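Opinion | City Hall

Search this site...

By Paulauskas

I rent in the Flonon district, and I want to defend the new parking fee, even if my neighbors will be angry with me. The council plans to charge 281 a year for a street permit. Now it is 60, and this price did not change for a very long time – meanwhile the buses became fewer.

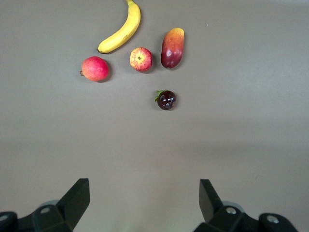 Who will pay the most? Households with two cars, as the second permit will cost 309.

I find this fair. A street belongs also to the people who walk on it. What I do not accept is that the council is silent about the money. It should go to the evening bus, and the budget must say so before the vote on Saturday.

Contact the editors | Back to top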